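Cuvley Community Help
Home and Workroom > Sorting and Storage

Keeping small colored items in order on a shared table

Posted by Nevzat Duman
June 7, 2026

Good afternoon. I am responsible for the activity room at the Florndale branch, where one marble-patterned table is used by several groups in turn. A large number of small colored items, mostly pink, yellow and blue, are kept in cardboard boxes on an open shelf unit behind the table. At the end of each session the items are spread across the tabletop, and they are returned to whichever box is nearest. By November of last year no box contained what its label stated.

I would be grateful for guidance on the following. Should the items be sorted by color or by type? Is it advisable to keep cardboard boxes, or should the branch purchase clear containers? Our remaining budget for the room is $249, and I would prefer not to spend all of it. The total stock is 300 pieces according to the last inventory.

Rüdiger Reuter
Member, Sorting and Storage section

Sorting by color is recommended where the people putting items away are not the people who take them out. Color can be judged at a glance and requires no knowledge of the stock. Sorting by type gives better results only when one person is in charge of the shelf at all times, and your message suggests that this is not the case.

With regard to containers, cardboard boxes are adequate provided that they are labeled on the side facing the room. A label near the corner is acceptable if the lettering is large. We retained our own boxes at Albers and placed a strip of colored tape beside each label — pink for pink items, and so on. The expense was minor. Clear containers show scratches within a year or 2, and in our experience the lids are mislaid.

I would also suggest the following procedure at the end of a session:

Gather all items of one color toward the center of the table before opening any box.
Fill one box, close it, and return it to its place on the shelf before beginning the next color.
Check beneath and behind any larger equipment on the table, where small pieces are easily overlooked.
Wipe the tabletop last.

A patterned surface makes pale items difficult to see. Light blue on white and gray is the most troublesome combination, and a second look from the opposite side of the table is worthwhile. If your shelf unit has 3 levels, please assign the middle one to the color used most often. The top level should hold boxes that are opened less frequently, and nothing heavy.

Cuvley user Rotance

Just use one big box. We have done so for years and it is satisfactory.

Nevzat Duman

Thank you both for your replies. A single box was tried before my appointment and was not well received, as each session began with a search. I intend to adopt the tape system and keep the existing boxes. The procedure will be posted beside the shelf, with the wording on larger equipment moved to the first line. 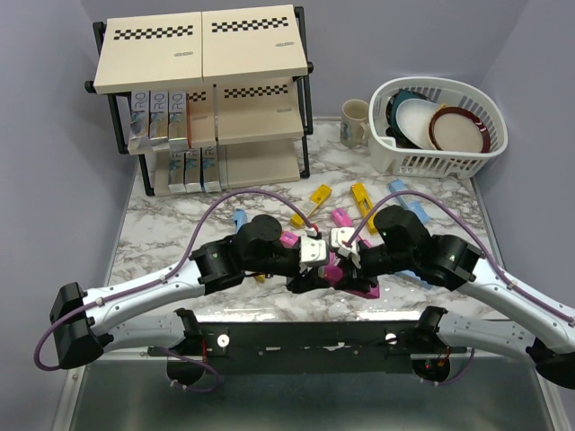
Pink, yellow and blue items on the activity room table, with the box shelf at the back left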